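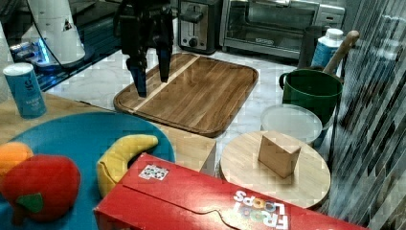

# Lougher – task planning and grasp control for countertop work

Lougher is a software package for a single arm with a two-finger gripper working over a cluttered counter. It takes a task as a short list of goals, builds a plan from the current object map, and sends joint targets to the arm controller. Lougher is developed by Viltley in Wullville and runs on the same computer as the Cillel perception module.

## Planner

Goals are written in a plain text file. The planner orders them, checks each one for reach and clearance, and rejects any goal it can't place. A rejected goal is reported with the object that blocks it. The rest of the list still runs.

Replanning starts when a tracked object moves more than 17 mm from its stored position. The limit can be changed per object class. Emil Danzer's note on class limits is in the docs folder and should be read before changing the values for thin, upright items.

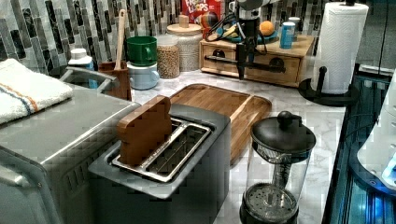 *Slot task: toy bread slice standing in the left slot of the toaster.*

## Slot and edge handling

Slots are stored as a center line, a width and a depth. The insert routine lines up the long side of the held object with the center line, lowers it at reduced speed, and opens the fingers once the force reading passes the set limit. If the limit is reached early, the arm backs off and tries again with a small sideways shift – up to three tries, then the goal is marked failed.

Clear containers need a hand-entered keep-out volume. Cillel does not return usable depth on glass.

## Perception input

Cillel publishes object poses at 45 Hz. Lougher reads them over a local socket and drops any pose older than 42 ms. Camera views are merged before the planner sees them, so adding a second view does not change the goal file. Cables on the arm are masked with the arm model, and loose cables are treated as obstacles.
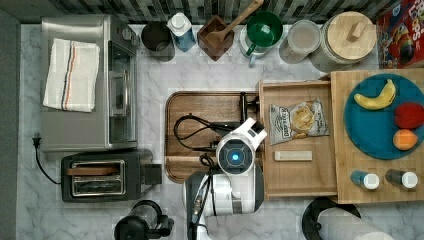
*Counter layout from above, with tray, open wooden box and plate of fruit.*

## Tooling

- `lg-plan` checks a goal file without moving the arm
- `lg-replay` steps through a recorded run
- `lg-map` edits surfaces, slots and keep-out volumes

The current release is build 507, dated 2020-05-09. It fixes a fault in `lg-replay` where gripper width was logged in the wrong unit. Recordings from older builds load as before, but the width column has to be converted by hand.

Licenses are issued per arm. Contact Ju-won Kong for licensing and Alun Craddock for controller support.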